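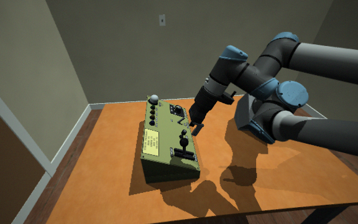 Are machines ready to take over ordinary chores at home and on the shop floor?

They are ready for a narrow set of them, under supervision, and the public should expect that to remain the case for several years.

The Badirum Institute takes this position after reviewing claims from suppliers, among them Menero and Tromari. Pressing a button or moving a slider looks trivial to a person. A machine must find the control, approach it at the right angle and stop at the right force.

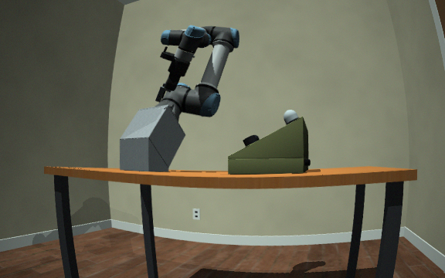 What simulation can settle

Much of this work is now rehearsed in simulated rooms, where an arm and a console can be reset without cost. We support the practice. A simulated table does not wobble, however, and a simulated knob does not stick.
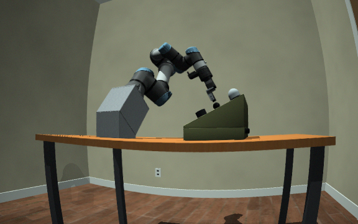
For that reason we ask that any supplier quoting a success rate state where it was measured. Of the 22 claims submitted to us in February, 16 did not. Buyers in small workshops cannot be expected to guess. 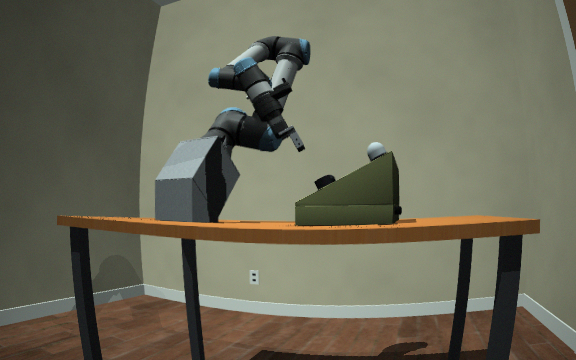 Simulated arm and control console, gripper empty.

Our advice to employers is to automate the single repeated motion first and keep a trained operator within reach of the stop switch. Household buyers should wait.

Adebayo Aliyu, for the Badirum Institute
Wednesday, October 2, 2019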